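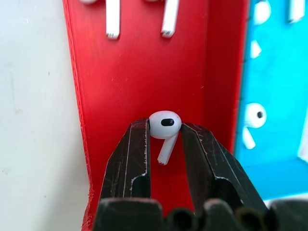 Wrist camera, old fingers still on, bud held by the head at the red holder.

Tuesday, August 10, 2021

Earbud cell again. Came in meaning to do nothing but swap the fingers and be at my desk by ten, and of course it took most of the day. Writing it all down while I still remember, because Calum has the cell for the rest of the week and I don't want him ringing me from the floor.

The fingers first. They've been on since February and they look it, scuffed and chipped all along the edges, with pale scratches round every bevel. I'd been putting it off because the thing was still picking! But Kurniawati went through the drop log on Monday and found 18 drops over the last batch, nearly all of them between lifting off the blue tray and reaching the holder. We used to get 2 or so in a batch that size and shrug.

My guess was that the tips had rounded off. The bud's head is a slippery little thing, glossy and curved every way at once, and we only touch it on the two sides with the stem hanging down in the gap. If the tips lose their flat there's not much left to hold it with. I put a straight edge across both once they were off and yes, you can see daylight under the left one. The right is better but not good. (Miloslav reckons the left goes first because it's the one that clips the tray edge on the way in. He may well be right, see below.)

Swap itself, for whoever does it next:

Park the arm at the service pose, not at home. At home you can't get the driver in past the cable loop and you'll swear a lot.
Air off, gripper open, then the small screws at the root of each finger. One of mine was chewed up already, so I've put a fresh bag in the drawer marked Iser.
Wipe the seat before the new finger goes on. Mine had a bit of old thread lock in it and the finger sat proud, which cost me half an hour of wondering why the tips didn't meet.
Close slowly on the feeler, nip up, close again, then tighten properly.

The new pair came from Khoo, same drawing as before, cutouts and all. I did ask Silviu whether we ought to try a softer tip and he said try one thing at a time, you animal. Fair enough.

After that the pick points needed touching up. The new tips reach a hair further than the worn ones, no surprise, so the first try pressed the bud down into the tray before it gripped. I stopped it there. Lifted the pick height a touch and went again, and it came up cleanly. Did the same at the holder, where there's less room to be sloppy: the raised walls either side mean that if the fingers come in even slightly turned you get a knock. I heard it knock twice before I found that the wrist angle had been nudged in the recipe. No note against the change, no initials. Whoever did it, please just write it in here, I really don't mind, I only want to know!

Put the angle back to the old value and the knocking stopped. So now I half suspect that's what has been chewing up the left finger as well, more than the tray edge. Miloslav and I have a coffee on it.

Ran 4 short batches after lunch. One drop in the first, none in the other three. The one that fell was lying head down in the tray and the vision picked it anyway, so I don't count that against the fingers. Tuva says Plumedeck can reject those by stem angle if we turn the setting on, and she'll have a look when she's back from Tundthorpe.

Holder is fine for now. It's the red print, a few scratches on the face, nothing that catches a bud. I ran a fingernail down both walls and felt no burrs. I'd still like a spare printed before we go to longer runs.

Left to do:

Calum, please check the finger screws again on your first morning. I've put a paint dot across each so you can see if one has moved.
Look at the tips after 7 batches and write down what you find, even if it's nothing.
Old fingers are in a bag on my desk. Don't bin them, I want to measure the left one.
Recipe saved as a new version with today's change noted. The old one is still there if it all goes wrong.

Air back on, guard shut, cell left at home.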